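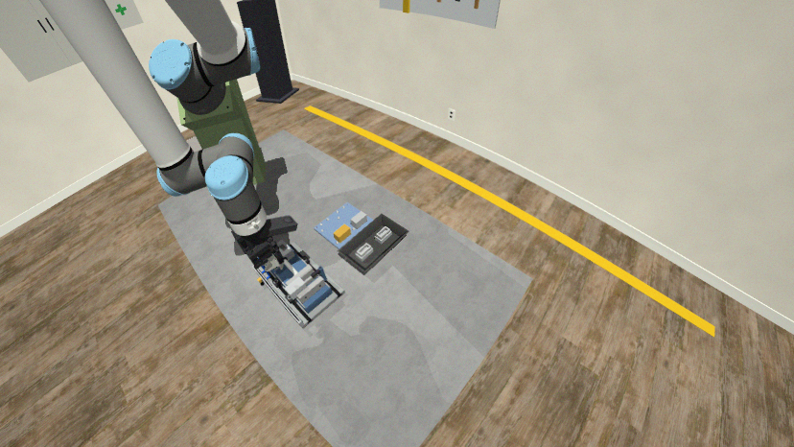
Gouveia hospital moves bed management to shared data feed

GOUVEIA, 20 October 2019

The regional hospital in Gouveia has switched its bed management system to a shared data feed that combines admissions, transfer and cleaning records in one table. The change replaces a set of nightly file exports that had been in use since the hospital's current patient record system was installed.

The new feed is built on Folico, an integration product sold by the software firm Pomov. It reads messages from the patient record system, the housekeeping paging system and the emergency department tracking board, matches them by bed number and encounter number, and writes the result to a database that the bed coordinators' screens query directly. The hospital has 200 staffed beds on the feed. Operating rooms, recovery bays and the dialysis unit are not included.

Under the old arrangement, each system exported a file overnight and a script merged the files before the morning bed meeting. Anything that changed after the export was handled by phone and entered by hand on the coordinators' board. The hospital's information services department said in a written notice to staff that the manual entries were the main source of mismatches between the board and the record, most often when a patient was moved twice within one shift.

With the feed in place, a bed's status is updated each time one of the source systems sends a message. The screens refresh every 30 seconds. A bed can carry one of four states: occupied, pending discharge, awaiting cleaning or available. Earlier versions of the board had a longer list of states, several of which were used differently from one unit to the next, and those have been retired.

Two technical points held up the work. The first was bed numbering. The patient record system stores a bed as a unit code followed by a room and a letter, while the housekeeping system stores it as a single number assigned when the paging contract began. No complete lookup table existed. Information services built one during the spring, starting in March, by walking the units with printed floor plans and recording both identifiers for each bed. The table is now kept in Folico and has to be updated whenever a room is renumbered or taken out of service.

The second was message order. Discharge messages from the record system can arrive after the cleaning request for the same bed, because the two are sent through different queues. In early testing this caused beds to show as available and then return to pending discharge. The feed now holds a cleaning message until the matching discharge has arrived. If the discharge does not arrive, the bed stays in its earlier state and is placed on an exception list for a coordinator to review.

Testing was carried out on seven inpatient units, with the old board and the new one running side by side. Differences between the two were logged and reviewed at the end of each shift. According to the staff notice, most of the logged differences were traced to late entries on the old board, and the remainder led to changes in the matching rules. The notice does not give a breakdown by unit.

The hospital has also changed who may override a bed's status. Previously any charge nurse could edit the board. Overrides are now limited to bed coordinators and the nursing supervisor on duty, and each one requires a reason code. Charge nurses can still flag a bed as blocked, for example for isolation or an equipment fault, and the flag appears beside the status without replacing it. Several units asked during testing for the edit right to be kept. Information services said it would review the rule once there was enough override data to compare shifts.

If the feed stops, the screens show the time of the last message received and a yellow banner. Coordinators then go back to a printed list, produced automatically at the start of each shift and stored at the coordination desk. The fallback was used once during testing, when a certificate on the interface server expired. Certificate renewal has been added to the monthly maintenance schedule.

Patient names are not stored in the shared table. The feed carries the encounter number, the bed, the status, the isolation flag and time stamps for each change. Coordinators who need the name open the patient record from the screen, and that access is logged in the record system as before. Rows are kept in the live table until the bed's next occupant is discharged and are then moved to an archive used for reporting.

A second phase would add transfers from the community hospital in Vollau, which runs a different version of the same record system. Requests from Vollau now come by phone and fax to the coordination desk. The two hospitals have agreed on a message format, but the network connection between them has not been approved, and no start date has been set. Discharge time predictions, a separate Folico module, are not part of either phase.

Training sessions for night and weekend coordinators will continue through the end of the month in the information services classroom. Unit clerks do not need to attend. Requests for changes to the lookup table should be sent to the interface team with the unit code and both bed identifiers.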